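Teaching an Arm to Make Toast: Collecting Demonstrations
Student project report, Oltesbridge robotics lab

Our group wanted a learning system that can load a toaster oven with bread. Writing rules for a slice of bread is miserable work, so we went with imitation: a person guides the arm through the job, we record everything, and a network learns from the recordings. Our target was 200 complete episodes, and we got there one Friday in February!

The episodes come with two kinds of video, a wrist view and a wide view of the table. We argued a lot about the wrist view before we started. It gets so close that bread can take up half the picture, but that closeness is what shows the crust and how it sits against everything else — and the wide view can't give you that.
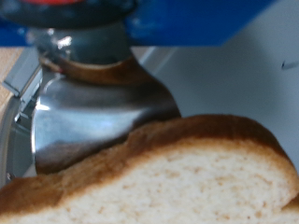

How we recorded

Each episode got a short text label, such as "put the slice on the rack." We worked in blocks of 12 and then swapped operators, and our supervisor, Gøran Rønning, suggested changing the bread's starting spot between blocks. Great advice. Our first model had learned one spot by heart and reached for it no matter what.

We also kept the stretches where the gripper is just traveling over bare table.
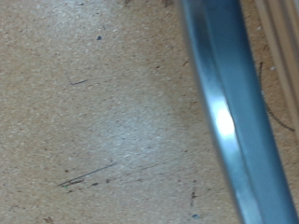 Trimming those made the files smaller, but the trained arm then hesitated between one grasp and the next, so we put them all back. An episode runs up to 800 time steps, and we sorted them with Grimamix, our own little labeling script. It's ugly and we love it.

The wide view turned out to be the best one for checking labels.

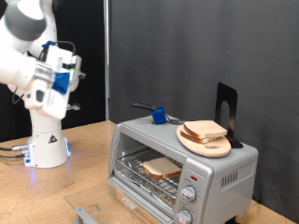 With the oven door and the rack both in sight, a reviewer can tell quickly which stage an episode has reached. Two of us went through every recording separately and compared notes afterward. Most disagreements were over when a grasp really begins, and we settled on the first moment the fingers start to close. Next we want to add sliced rolls, and we're already arguing over where to put them.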